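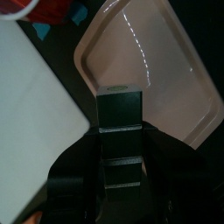 Gestisis Household and Shop-Floor Tasks Working Group
Minutes of the July meeting, Mokdale site, Room 2

Present: Fuseini Ametepe (chair), Rafia Warraich, Keegan Donnelly, Adwoa Dankwa (minutes)
Apologies: Kwaku Wumbei

The meeting opened at 9:40 a.m.

1. Minutes of the previous meeting
Approved with one correction. Under item 4, "unattended" should read "attended, no contact."

2. Two-arm tabletop tasks
R. Warraich reported 1268 attempts logged to date on the tabletop set. The set covers picking and placing small items, opening a drawer by its knob, moving utensils in and out of a cup, and wiping a whiteboard. In 182 attempts a person had to step in. Most of these were drawer attempts. The arm closes on the knob at a slight angle, pulls, and drags the whole box across the table.

K. Donnelly asked whether the box could be fixed down. R. Warraich replied that it could, but that a kitchen organizer is not normally fixed down and the result would say little about a kitchen. F. Ametepe suggested bracing the box with the second arm. Agreed to try both and report them separately.

Block pick-up is considered settled when the block is in the open. It is less reliable with the block close to a tray rim or another object. 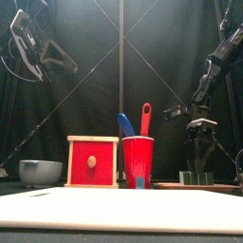
Release height is still set by hand for each object. K. Donnelly noted that a person putting down a cup does not need to be told how far away the table is, and that any shop-floor customer will expect the same. R. Warraich will test stopping on contact force in place of a set height -- block first, then cup.

3. Shop-floor comparison
K. Donnelly summarized the visit to the Asante packing area. The job of interest is returning loose hand tools to their trays at the end of a shift. Staff there handle some 500 items per shift. At present speed the arms would not finish before the next shift began. F. Ametepe asked that speed be left out of the Asante report until the failure causes are sorted, and that the report say so plainly.

Staff also asked about wiping down benches. The group's view is that wiping a flat board is within reach. Wiping around objects that have to be lifted and put back is not, at least this year.

4. Bridora proposal
Bridora has offered to review the logs. F. Ametepe is in favor. R. Warraich wants the attempt labels cleaned up first, as "partial" has been used for two different outcomes. Deferred.

5. Actions
R. Warraich: contact force test; split "partial" into two labels.
K. Donnelly: Asante report, draft to all.
K. Wumbei: drawer trials, box fixed and box braced.
F. Ametepe: reply to Bridora.

The meeting closed at 10:55 a.m. 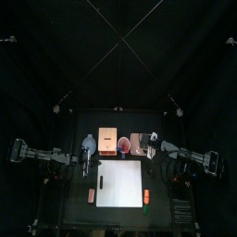

Adwoa Dankwa
Technical Secretary

Note added after circulation: K. Wumbei asks that the drawer trials start with the box empty and that loaded trials be logged under a new task name. No objections received. The target for the full set remains 2000 attempts. Corrections to these minutes should be sent to me before the next meeting.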